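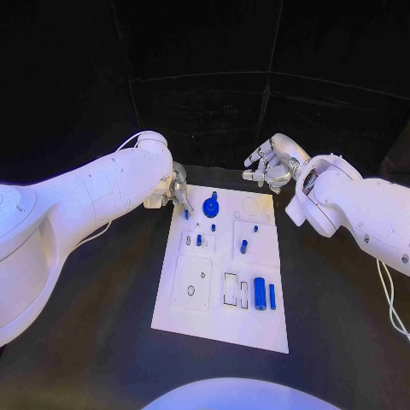
Questions fréquentes sur la série Pirkholm

Dernière mise à jour : mars 2024

Cette page réunit les questions que les lecteurs me posent le plus souvent. J'ai essayé de ne pas révéler d'événements importants avant la rubrique « Avec révélations ». Le français n'est pas ma langue maternelle, je vous remercie de me signaler les fautes.

Combien d'épisodes existent à ce jour ?

La série compte 26 épisodes, répartis en 2 saisons de longueur égale. L'épisode spécial de décembre n'est pas compris dans ce nombre. Il se regarde après la fin de la première saison, même si certaines plateformes le placent tout à la fin de la liste.

Dans quel ordre faut-il regarder ?

Dans l'ordre de diffusion. Les épisodes 4 et 5 ont été inversés lors de la première diffusion, et cette erreur est corrigée dans les versions disponibles maintenant. Si, dans votre version, le bateau brûle avant la visite du notaire, vous avez l'ancien ordre.

Est-ce que la ville de Pirkholm existe ?

Non. C'est un port imaginaire, et la série ne dit jamais dans quel pays il se trouve. Les habitants paient en couronnes, mais les plaques des voitures ne correspondent à aucun pays que je connaisse.

Comment prononce-t-on les noms ?

Dans la version originale, Munness se prononce avec l'accent sur la première syllabe. Dans la version française, les comédiens mettent l'accent sur la dernière, ce qui est naturel. Pour Zinine, les deux versions disent la même chose.

Que signifie le nombre 944 ?

C'est le numéro du dossier que l'inspectrice retrouve dans le premier épisode. On le revoit ensuite sur une porte d'hôtel, sur un ticket de vestiaire et dans le générique de la deuxième saison. À mon avis, seules les deux premières apparitions ont une importance pour l'histoire. Beaucoup de lecteurs ne sont pas d'accord avec moi, et leurs arguments se trouvent dans les commentaires de l'épisode 9.

Pourquoi le dernier épisode est-il si long ?

Il dure 114 minutes. Il était prévu comme deux épisodes séparés, et on sent encore la coupure au moment où l'écran devient noir, après la scène de la gare.

La version française est-elle bonne ?

Elle est soignée, mais je préfère les sous-titres. Le personnage de Mathebula change de langue selon la personne à qui il parle, et le doublage ne garde pas cette différence. Dans l'épisode 7, on perd ainsi une information assez utile.

Avec révélations

Munness savait-elle pour l'argent ?

Oui, je le crois. Dans l'épisode 18, elle demande à Zinine combien il reste « dans la deuxième valise », alors que personne ne lui a parlé d'une deuxième valise.

Mathebula est-il mort ?

La série ne le montre pas. On entend le coup de feu depuis le couloir, puis on voit son manteau dans l'épisode suivant. Je classe donc ce personnage comme « disparu » dans mes fiches.

Y aura-t-il une troisième saison ?

Aucune annonce n'a été faite. Je n'ajoute pas ici les rumeurs.

Puis-je reprendre vos résumés ?

Vous pouvez citer quelques lignes avec un lien vers la page d'origine. Pour une reprise complète, écrivez-moi d'abord par le formulaire de contact.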